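Mindale Line 2: Kitting Cell Gallery

Janen runs the kitting cell at its Mindale plant on one shift, with a changeover at 12. Before the cell went in, two people filled trays by hand from bins. Both still work here. Their jobs moved to part inspection, restocking and fault recovery, and the written procedure grew from one page to eight.

Qusai Tarawneh, cell lead, keeps the fault log. In March it held 159 entries, over 30 of them for parts left standing in the wrong spot. Most were cleared in under 20 seconds by the operator on duty. The log is read at shift handover, and changes to the pick order are agreed there - the operators can reject one.

Hand work at the cell now starts with the tray check. The operator looks at the floor of the tray, confirms which parts are present, and signs the sheet before releasing the next cycle. Part color is written on the sheet in plain words, so a check reads as "red piece on black base, left; yellow block behind, right, with blue and green bars upright in it and the purple cross on top." White specks and scuffs on the floor, like those to the right of the red piece, go in the wear column.
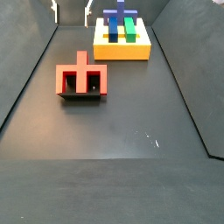
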